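[prep-and-pantry list] Re: Are the arms going to take our hours?
Saturday, early, coffee in hand

Hello everybody, and thank you for keeping this thread so civil. It's a long one from me, so skip to the end if you only want the schedule part.
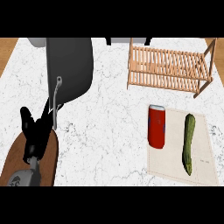
I've worked the morning prep at the Hedstead kitchen long enough to remember when we peeled everything by hand at one long table and the radio was the only machine anyone argued over. The arms came to us through Drevton in January, and before they ever touched our counters we all spent a good while with the simulated kitchen, on a screen in the break room. The layouts are pretty plain. In the one I've put at the top you get a dark sink, a bare dish rack, a red can and a cucumber side by side on a mat, and the gripper hanging over a round board with nothing in it. I remember a couple of us laughing at how clean it all was. Our rack has not been empty at any hour I've been awake! But a cucumber is a fair place to begin a conversation about this work, and I'll come back to it.

Somebody wrote earlier in the week:

> We are the Liem site and we get our arms next month. Management says no one will lose
> hours, they will just be "moved to other tasks." I have heard that before, at
> another job, and it meant I was moved to the parking lot. Can anyone who already
> works next to these things tell us what your day looks like now? Not the
> brochure, please. Also, who cleans them? I have a bad feeling I know who.

I read that twice, and the parking lot line made me wince, because I've been in that parking lot too, at a cannery a long time ago. So let me try to answer properly.

We have 2 arms on one station. On a good morning they do the fetching and the setting out – cans to the counter, vegetables to the boards, clean things up to the rack. They don't do the knife work here and I haven't heard of any plan for them to. What that changed for me is that I stand in one place more than I used to. I thought I would love that, with my knees, and for a while I did, but my shoulders started complaining instead. Walking to the cooler was a rest, you see, and I hadn't known it was one. If your site is drawing up the new stations now, ask for a walking job to be kept in the rotation. We had to ask for ours back, and it took 3 meetings.

The second thing is the talk. When you fetched your own cans you passed people, and you heard about the new grandbaby or the bad transmission on the way. Now the cans show up and you can go a whole hour without turning your head. We've taken to stopping together at ten, all of us, and I'd fight harder for that ten minutes than for most things in the contract.

Now the cucumber. A round can is a round can, but a cucumber bends one way today and another way tomorrow, and our people know things about produce that never got written down anywhere. Which ones have gone soft at the tip, for instance, or which will roll if you lay them wrong way around. When the arms were being set up, the Drevton folks asked us about all that, and we answered gladly, for free, over several weeks. I don't regret being friendly. I do wish we'd asked for it to be counted as training work and paid as such, which the Cleler site did after us, and they got it. Please ask before your first day with them and not after.

As to who cleans them – yes, you guessed it. We wipe down the grippers at the end of the shift. It's a fussy little job with the corners, and it was in nobody's job description until we made a fuss. It's written in now, with the time allowed for it.

And hours. I promised the schedule part. Our crew has the same number of hours it had before, and I can say so because I went and looked at the posted sheets. What did change is that 2 evening shifts became morning ones, and that was hard on the folks with school pickups and second jobs. A total can stay the same while somebody's week gets turned upside down. So when they tell you 100 percent of the hours are protected, ask which hours, and get the days and times on paper.

I don't hate the things. Some mornings, when the heavy trays are already where I want them, I'm downright fond of them. I'm just glad to have had a hand in deciding where they stand.

Write me off-list if you'd like to see the wording we used for the cleaning time. I'm slow on email until after lunch, but I do answer.

Warmly,
Morning prep, Hedstead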